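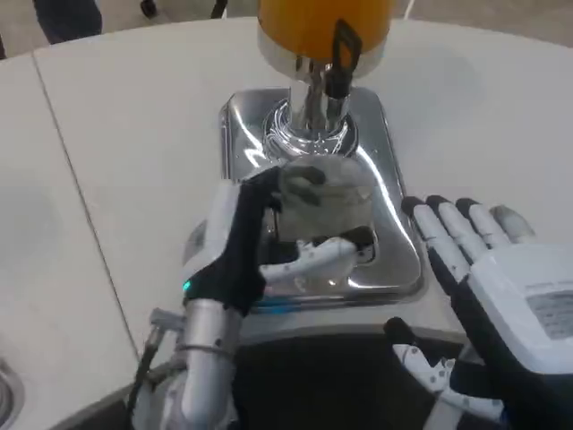

Un vaso bajo el grifo del dispensador.

Viajes | Islas y ferris | Noticias

Vuelve el ferry nocturno a Clonis: nueve horas de travesía y billete a 80 euros

Ya es oficial. El barco nocturno entre Ultier y la isla de Clonis vuelve en junio, tras varias temporadas con la línea parada y los viajeros dando la vuelta por el continente. Lo confirmó el lunes Naviera Msimang, que se queda con la ruta. Nueve horas de puerto a puerto. Salida de noche, llegada con el desayuno.

El billete básico, en butaca, cuesta 80 euros por trayecto. Camarote aparte, y los precios de camarote todavía no están publicados. Los preguntamos y la respuesta fue que «en los próximos días». Pues eso, a esperar.

El barco tiene capacidad para 800 pasajeros. Es el mismo casco que hacía la ruta del norte, repintado y con los salones cambiados de sitio. Quien viajara en él entonces recordará la cubierta de popa, estrecha y con mucho humo del motor. Según la naviera la chimenea se ha modificado. Lo comprobaremos.

Horario provisional: embarque desde las ocho de la tarde, cierre de puertas media hora antes de zarpar. Los coches suben primero, luego bicis, luego pasajeros a pie. Ojo con esto último, porque en la terminal vieja de Ultier se entraba justo al revés y habrá lío los primeros días, seguro.

Los billetes se venden en la web de la naviera y a través de Zirkbridge, la plataforma que ya lleva los autobuses de la isla. Un solo código para barco y autobús, en teoría. En la prueba que hicimos ayer el autobús aparecía y desaparecía del carrito según la fecha. Si os pasa, comprad el barco solo y el autobús después; no hay diferencia de precio.

La isla, mientras tanto, se prepara a medias. En el puerto de Clonis falta señalización, el aparcamiento largo sigue cerrado y la oficina de turismo abre a las diez, cuando el barco llega bastante antes. Hannelore Baumgartner tiene una pensión de pocas habitaciones en la calle que sube al faro y lleva tiempo pidiendo que alguien abra a la hora del ferry.

— La gente baja dormida, con la maleta, y me pregunta a mí dónde está la parada — cuenta por teléfono —. Yo se lo digo encantada, pero estoy haciendo camas.

La parada está detrás de la lonja, por si sirve. No en el muelle. El cartel del muelle es antiguo y nadie lo ha quitado.
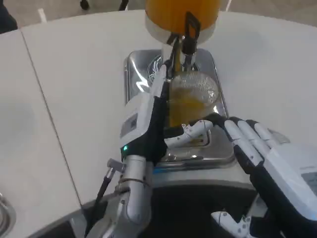
Zumo de naranja en el dispensador, el vaso a medias.

Qué pasa con los autobuses

Zirkbridge mantendrá la línea circular y añade una salida temprana que espera al barco. Si el ferry se retrasa, el autobús también, hasta cierto límite que la empresa no concreta. La línea del sur, la de las playas, no cambia. Es decir: quien vaya al sur tendrá que hacer transbordo en el pueblo y esperar un buen rato. Hay un bar abierto en la plaza y bancos a la sombra. Tampoco es un drama.

Para la subida al volcán sigue haciendo falta permiso. Aquí sí hay novedad, y gorda: el cupo mensual queda fijado en 3000 permisos durante todo el verano. Se piden en línea, son gratis, y van con nombre y documento. Los guardas los miran en la barrera de abajo, así que nada de llegar con el pantallazo de un amigo.

Ekene Oyewole, guía de montaña en la isla, no está contento con el reparto. Dice que el cupo le parece razonable pero que el sistema suelta todos los permisos del mes de golpe y que los grupos organizados se los llevan en una mañana. Propone soltarlos por semanas. El cabildo contesta que lo estudiará después del verano, o sea, que este año no.

Su consejo para quien se quede sin permiso: el camino de los aljibes, por la cara este. Menos altura, menos gente, mucho viento. Se hace en medio día saliendo del pueblo y no pide papeles. Llevad agua, no hay fuente en todo el recorido.

Vehículos y bicis

Coches hasta altura normal, sin sorpresas. Las furgonetas camper pagan suplemento y deben reservarse por teléfono, no por la web. Las bicis viajan gratis si se apuntan al comprar el billete. Si no se apuntan, se paga en el muelle y depende del sitio que quede. Las eléctricas, con la batería puesta, y no se pueden cargar a bordo.

Perros: sí, en la zona de cubierta habilitada y en algunos camarotes. En butaca no. Este punto ha levantado bastante protesta en los foros de la isla, donde mucha gente viaja al veterinario de Ultier y no quiere pagar camarote por un caniche.

Qué hacer si se llega de madrugada

Poca cosa, la verdad. La panadería del puerto abre antes de amanecer y despacha por la ventana lateral. La playa pequeña está a un paseo, girando a la izquierda al salir de la terminal. Consigna no hay. Hubo una, en el quiosco, pero el quiosco ahora vende fundas de móvil. Varias pensiones guardan el equipaje aunque la habitación no esté lista; conviene escribir antes y preguntar.

Y la vuelta. El barco sale de Clonis por la tarde y entra en Ultier de madrugada, una hora mala para enlazar con el tren. La naviera asegura que la sala de espera de la terminal quedará abierta toda la noche. Calefacción, baños, enchufes. Cafetería no. 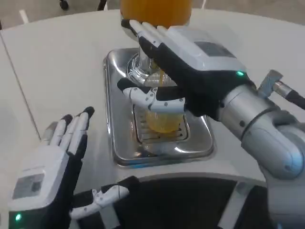
¿Se puede cambiar la fecha del billete de 80 euros?

Una vez, sin coste, hasta la víspera de la salida y siempre que quede sitio en el otro barco. El cambio se hace en el mismo lugar donde se compró: si fue en Zirkbridge, en Zirkbridge, porque la taquilla de la naviera no puede tocar esas reservas. La devolución del dinero solo se contempla si el barco se cancela.

Sobre cancelaciones por mal tiempo no hay mucho escrito. El estrecho es movido, sobre todo con viento del oeste, y la línea antigua suspendía salidas con cierta frecuencia. Msimang dice que avisará por mensaje la misma tarde. Dejad el móvil bien puesto en la reserva, con prefijo.

Seguiremos actualizando cuando salgan los precios de camarote y el horario definitvo. De momento la venta está abierta solo para junio.

Comentarios

Gert Sithole
Hice la ruta antigua muchas veces. Butacas de la fila del fondo, nunca. Vibran toda la noche. Si el casco es el mismo no creo que eso lo hayan arreglado pintando.

Peiyu Xu
¿Alguien sabe si la salida temprana del autobús para en el camping? En Zirkbridge me sale la parada en gris y no me deja elegirla.

Marietjie Van der Merwe
Peiyu, el año pasado la circular paraba en el cruce, no en la puerta. Cinco minutos andando por el arcén. Con niños da un poco de cosa pero se hace.

Peiyu Xu
Gracias!! Entonces compro hasta el cruce.

Gert Sithole
Lo de los perros me parece fatal, por cierto. En el barco viejo iban con nosotros en el salón y tan tranquilos.

Marietjie Van der Merwe
Yo pedí permiso para el volcán a primera hora y entré sin problema. A mediodía mi hermana ya no encontró nada. Madrugad.

Contacto | Aviso legal | © Todos los derechos reservados | Volver arriba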